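Kitchen diary: the stacking week
November 2019 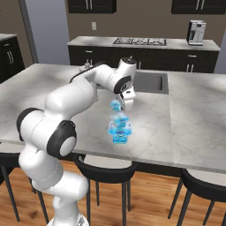
I have been looking forward to the stacking task since March, when it was still a line on a list with a question mark after it, and today I finally got to sit down and gather it properly. The plan is to drive the simulated arm by hand through a big pile of demonstrations, all of them a person doing the job reasonably well, and then let the learning system chew on the lot overnight. We are using the kitchen we call Plutlow, the one with the marble island and the three black stools, and I'm very fond of it by now. The small pale blue piece has to come over the top of the big blue stack and be let go there, which sounds like nothing until you try doing it with a hand controller and no feeling in your fingers at all. Both are see-through in this build, so you are judging the gap between one glassy blue thing and another glassy blue thing against pale stone. I love it. It took me most of the morning to stop squinting.

The target is 200 good demonstrations for this one task. I got 80 saved before I stopped for the day, and threw away about 20 more, mostly my own fault. The bad ones nearly all went wrong in the same place. I come across the island nicely, line up, start down, and then I get impatient in the last little bit and nudge the stack sideways with the fingers. By mid-afternoon I had learnt to stop dead above the stack, breathe out, and only then go down. You can see the habit appear in the recordings if you play them in order: there is a little pause that isn't there in the first lot and is in every one of the later lot.

Now I am wondering whether the pause is a good thing to teach. A learner copies what it's given, hesitations included, and it has no idea that I was only steadying my thumb. If every demonstration has the arm hanging still above the stack, then as far as the model can tell, hanging still is part of the job, and there is nothing in the picture at that moment to say when it should end. We had exactly this with the drawer task in the spring. The arm would reach the handle and wait there like someone who has forgotten why they came into the room. So tomorrow I'll do a batch with no pause, going slowly all the way down instead, and keep the two batches in separate folders so we can train on each and on both together.

Romateo behaved itself, by the way. The new version of the recorder saves when I press the pedal and not two seconds afterwards, so I no longer have a tail of nothing on the end of every file. I can't tell you how pleasing this is. I pressed it a few extra times just for the feel of it and then had to delete four empty files.

Other things I want to remember:

The starting positions are still too tidy. The randomiser moves the stack a bit between runs, but it stays in the same patch in front of the sink and never goes anywhere near the right half of the island. There is masses of bare marble over there going to waste. If we only ever show it the middle, it will only ever be good at the middle. I have asked for the range to be opened up, and I'd like at least a quarter of the next batch to start well out to the right, if the arm can reach that far without tying itself in a knot.

Seeds. Keep writing them down! Run 2887 put the stack right at the back, close to the sink, and it made me come in at an angle I hadn't used all day. It took three goes and the third is my favourite recording of the week. I'd like to go back to that layout and do it five or six different ways, because I think the awkward ones teach more than the comfortable ones. That's a hunch, and I should test it properly and stop saying it in meetings as if it were a fact.

Colours too. Blue on blue is fine for me now that I've got my eye in, but I don't want the learner leaning on the tint on the marble round the base to find the stack. It might. It would be a perfectly sensible thing for it to do and it would fall over the minute we changed the lights. Next week, if there's time, the same task in two or three other colours and with the shadows turned down.

I had a quick go on the Grumham kitchen at the end, just to see. The worktop is lower and everything I'd learnt in my hands was wrong by a few centimetres, so I was useless again for ten minutes and then fine. Very cheering, in a way, as that is more or less what we are hoping the model will do. The Szewczyk set isn't ready yet and the doors still open through the walls.

Wrist a bit sore. Moved the chair up and that helped. Tomorrow: no-pause batch first while I'm fresh, then the right-hand side of the island if the new range is in, then back up everything before lunch, both drives this time.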